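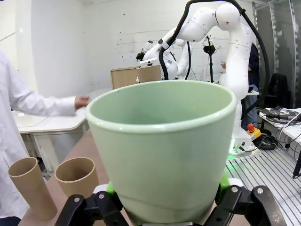 Posted in: Cell Safety & Standards > Shared Workspace
Thursday, May 4, 2023, by prarnix_tech

Trying to get one rule written down for reaching in while the gripper has a part. Right now everybody does their own thing. You get a hand right by the rim of the pot, fingers closed on both sides, and the red button is way back next to the arm base. My draft: no hands within 13 inches of a held part unless a second person is on the stop. Too strict? Vitória Garcia wants it posted by August.

doolan44
Way too strict for handovers. Slow mode plus force limit, done. We run it that way at Flidasham, 107 handovers last month, no pinches

prarnix_tech
no pinches *reported*

mudflap
Distance is the wrong number imo. Speed and force is what hurts you. But I agree on the stop, it should be in arms reach of whoever's reaching. Not "somewhere in the room"

kettle_r
Also cables. Floor coils by the base are a trip hazard, put that in the same rule or it'll never get wrtten

doolan44
Separate rule. Nobody reads past line 15 of anything

mudflap
Fine, but measure the force at the pads first. Don't just trust the setting

prarnix_tech
ok. Dropping the distance, keeping second person on the stop untill we have measurements. Will post draft 2 tonight

doolan44
still don't like the second person thing but ok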